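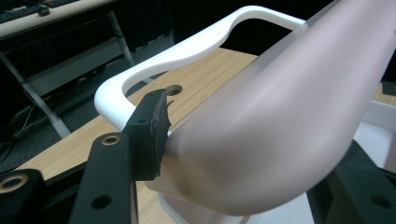 ## Gunden season two: what we know so far

**1/** Avley put out the first trailer for season two of *Gunden* this morning, Dec 21, 2018. It runs 48 seconds and most of it is new footage.

**2/** There will be eight episodes, up from seven. Rozália Pálfi is back as Captain Rätsep and has also directed the finale.

**3/** New to the cast is Rachid Morsy. He plays the harbor doctor on Flilberg, the mining moon that got two lines of dialogue last year and now seems to be the main setting.

**4/** Shooting wrapped in November. Pálfi told the Avley newsletter that the Flilberg tunnels were built full size, and that she got lost in them "more than once."

**5/** No word on the brother. The trailer has one shot of an empty bunk with his jacket on it — make of that what you will.

**6/** Episodes will run up to an hour this time. Season one kept everything under 40 minutes, and I thought the middle chapters felt rushed, so I'm fine with this.

**7/** The score sounds different too. Less organ, more strings. Avley hasn't named a composer yet.

**8/** Still no premiere date, only "next year." Season one is streaming in full on the Avley site if you want to catch up. Skip the recap special — it gives away the airlock scene in the first minute.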